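Minutes – Bremstead house share, October 24, 2024

Present: Veronica Roman, Cauã Brandão, me (writing this up, so blame me for the spelling). Yoo sent apologies and a long voice message, which we played at the end.

1. Last time
The April minutes were agreed. Cauã still wants it noted that he did return the key to the bike shed. Noted!

2. Food kitty
We have $184 left after the Ponuseck order. Veronica thinks we buy too much fruit and then forget it's there, and I have to admit she has a point. Cauã said fruit is the one thing he eats without being nagged. We agreed to keep the order as it is until the new year and look again.

3. The fruit and veg sort
We did this on the double bed, with the pink plastic sheet over the duvet so nothing touched the bedding. Carrot and greens on their own dishes at the back, fruit in front.
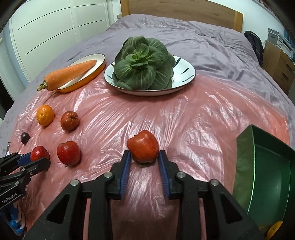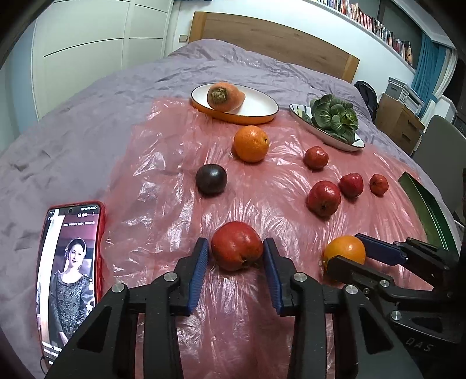
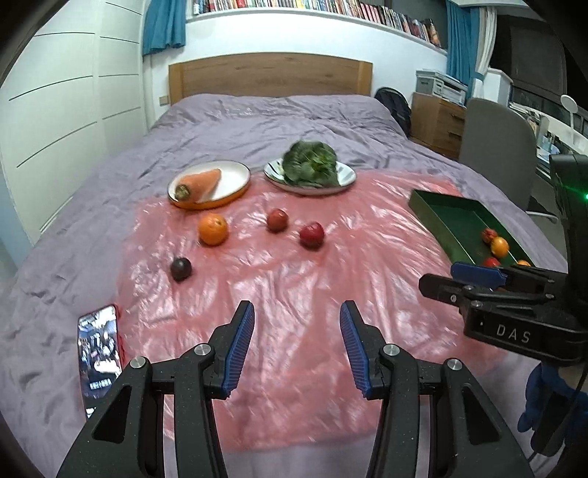 Fruit on the pink sheet, vegetables in their dishes behind.

Veronica wants anything soft or wrinkly eaten first, and I said I'd stew whatever is left by the weekend (with cinnamon, by popular demand). Cauã asked if the carrot could go in his soup – yes, as long as we all get some.

4. Storage
Long talk about the fridge, most of it not worth writing down. Oranges stay out, greens go in the bottom drawer. Cauã will price a second fruit bowl, and Veronica has vetoed anything with a rooster on it.

5. Yoo's message
Yoo is back from Braneslow on Sunday and would like the top shelf of the fridge cleared by then. Agreed. Veronica will do it, and I'll wipe it down after.

Next meeting at the kitchen table, same time. Cauã brings snacks.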